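Part-Time Residential Cleaner, Drundell Guest Houses

Posted Jun 24, 2026, by the Votorel Housekeeping Office
Last updated: 9:40 a.m.

Votorel Housekeeping is hiring part-time cleaners for the guest houses and short-stay apartments we look after in Drundell and along the Rodholm road. We have four openings. Two are weekday morning positions, one is a weekend position, and one is a floating position that covers absences at both locations.

We clean and restock furnished units between guests. Most are one- and two-bedroom apartments with a full kitchen and one bathroom. There are also three larger houses at the Rodholm end that sleep up to ten people, and those are always cleaned by a team of two or three.

The work

A normal shift starts at 9:30 a.m., when you pick up your key ring, your unit list and a stocked caddy from the office on Mercado Street. Guests check out by 10:00 and new guests may arrive from 4:00 p.m. on, so almost all of the work happens between those hours. On a weekday you will usually have two apartments. On Saturdays and Sundays it is often three, and you will have a partner.

In each unit you will strip and make the beds, clean the kitchen including the inside of the microwave and refrigerator, clean the bathroom, vacuum, mop, take out trash and recycling, and restock paper goods, coffee and soap. You will also check that lamps, remotes and heaters work and note anything broken or missing on the unit sheet. Repairs are handled by a separate person. Please don't try to fix plumbing or wiring yourself.

Laundry is not done in the apartments. Used linen goes into the numbered bags and back to the office, where it is picked up in the evening. The three Rodholm houses are different. They have their own washers, and the first load needs to be running before anyone starts on the bedrooms.

Bathrooms get the most attention in our inspections and also the most complaints from guests. Sinks, faucets and drains are cleaned every time, including when a unit was only used for one night. Soap bottles are wiped down, topped up and put back at the corner of the basin. Mirrors are done last.
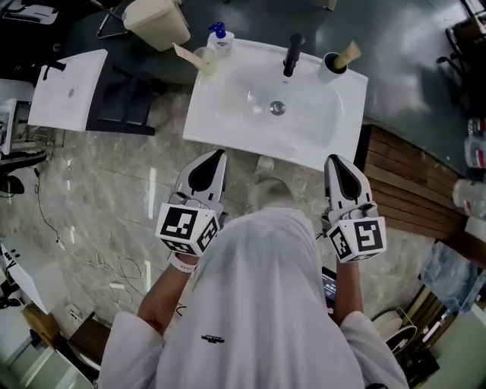 White ceramic sink with black faucet and pump bottle.

We use the same products in every unit and supply all of them. There is a bathroom cleaner, a glass cleaner, a general-purpose spray, a descaler for shower heads and a floor soap. We do not use bleach except on shower grout, and only with the window open or the fan on. If you have asthma or a skin condition, tell us when you apply and we will go through the product sheets with you before you decide.

Hours and pay

The weekday positions are 20 hours a week, Monday through Friday. The weekend position is 12 hours. The floating position has a guaranteed minimum of 15 hours and may go up to 30 in the summer.

Pay for the weekday positions is $1,685 a month before taxes, paid on the last working day. The weekend and floating positions are paid by the hour at the same base rate, with a higher rate on public holidays. Training hours are paid in full. If a unit takes longer than scheduled because of the condition it was left in, call the office before you go over and the extra time will be added to your hours.

Cleaners who stay through the end of April next year receive a one-time bonus of $500. This applies to all four positions. Tips left by guests belong to the cleaner or team who did the unit.

You will get two uniform shirts and a pair of non-slip shoes. Gloves are provided in three sizes. After 90 days you can join the company health plan and begin earning paid time off.

Who we are looking for

You do not need to have worked as a cleaner before. About half of our current staff had not. You do need to be able to work on your feet for a full shift, carry a vacuum and a caddy up two flights of stairs, and lift linen bags that weigh up to 33 pounds. Several of our buildings have no elevator.

You should be comfortable working alone in someone else's space and following a written checklist. The checklists are available in English and Spanish. You need to be able to send a text message and take a clear phone picture of any damage. We do not require fluent English, but you should be able to take a short phone call from the office.

A driver's license is required for the floating position only. Drundell units are all within walking distance of the office. A company van leaves for Rodholm at 9:45 a.m. and comes back when the last house is finished, normally before 4:30 p.m. If you use your own car between locations, we pay mileage.

All applicants must be 18 or older and legally able to work in the United States. We run a background check after an offer is made, and we pay for it. A past conviction does not automatically rule you out.

Training

New cleaners have six paid training shifts. The first two are spent following an experienced cleaner. On the next three you clean alongside that person and switch rooms halfway through, so that you have done every kind of room at least once by the end of the week. On the sixth shift you do a one-bedroom apartment on your own and a supervisor inspects it with you afterward.

You will not be expected to meet the normal time for a unit during your first month. A one-bedroom apartment should take two hours and 15 minutes once you know the layout. A two-bedroom takes about three hours.

The busy season

From the middle of June to early September we turn over roughly 2,000 stays. Time off during those weeks is limited to five days per person and has to be requested three weeks ahead. We know that is difficult for people with school-age children, and we try to swap shifts where we can. Winter is slower. Weekday staff keep their full hours in winter, with the extra time going to deep cleaning, window washing and inventory.

How to apply

Come to the office on Mercado Street between 1:00 and 5:00 p.m., Monday through Thursday, and ask for an application form. It is two pages long. You can fill it out there or take it home. A resume is welcome but not needed. If you can't come in during those hours, leave a note with your name and phone number in the box by the door and we will call you to set up another time.

Please write on the form which of the four positions you want. You can list more than one. For the floating position, also write down any days you are never available.

Interviews take about 20 minutes and are held at the office. After the interview we will walk you through one of the nearby apartments so you can see the size of the rooms and the stairs. You will hear from us within a week either way.

We will accept forms until all four positions are filled. The weekday positions can start right away. The weekend position starts when the current cleaner moves to another shift, in the second half of July.

Votorel Housekeeping hires without regard to race, religion, sex, national origin, age, disability or veteran status. If you need a change to the application or interview process because of a disability, tell anyone at the front desk.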